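Workroom safety walk-through: checklist and comments

Site: Besido, lower level, vaulted room
Date: January 30, 2020
Walked by: Ute Kröger and Rafsan Khan
Copy to: Rajeshwari Mathew

Ratings: OK, Fix, Watch. Items marked Fix need a name next to them before the next walk-through. Items left open from November are marked with an N.

1. Entrance and stairs

Door opens fully — OK
Handrail tight — OK
Stair lighting — Fix (N). The lower lamp still flickers. Matúš Zeman has the replacement.
Exit sign lit — OK

2. Desks and drawer units

Desks stand level — OK
Drawers close and stay closed — Watch. One drawer at the Girnar desk rolls open if the one above it is pulled hard.
Knee space clear — OK
Cable holes used where the desk has them — Fix. Most cables still go over the back edge of the desk. Please use the holes.

3. Floor, cables and walkways

Walkway at least 36 inches wide — Fix. Fine along the back wall, too narrow between the two white desks once the case and the basket are on the floor.
Cables off the walking line — Fix (N). Black and white cables run loose over the tile, and the power strip sits out on the floor with cables tangled around it. Same comment as last time. Mount the strip under a desk and run what is left along the wall.
Floor surface — Watch. The tile is smooth. Mats at the door when it rains.
Loose items on the floor — Fix. Basket, plate, cushion and bag all need a place on a shelf. The plate should go back to the kitchen.

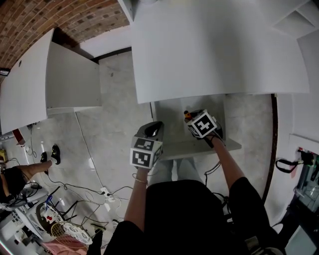

4. Power

Strips not plugged into other strips — OK
Plugs and cords undamaged — OK. Two cords were replaced after November.
Strips switched off at night — Watch. Mechthild Wallner found one on twice this month.
Breaker panel reachable — OK, 39 inches clear in front.

5. Wall storage

Glass-fronted cabinet fixed to wall — OK
Bottles upright, doors closed — OK
Cord looped over top edge of cabinet — Fix. It can catch on a sleeve or a door. Hang it on a hook.
Wall shelves — OK. Heavy things stay on the lowest one. Label says 50 pounds per shelf.

6. Ceiling and walls

Brick vault, loose mortar — Watch. A little dust on the desk tops under the arch, no pieces. Holub looked at it in November and will come again.
Damp — OK

7. First aid and fire

Kit complete — Fix. Burn gel is out of date, order from Ceto.
Extinguisher tag current — OK
Extinguisher in reach — OK, but keep coats off it.

General comments

The cables come first. Rafsan will bring clips and a cable tray, and the two desks can be done in one afternoon if they are cleared beforehand. Cases go against the wall at the end of the day — not between the desks.

Rajeshwari asked if shoes with closed toes are needed in this room. Yes, for everyone who moves cases or furniture.

Open items: send to Ute when done, with the item number.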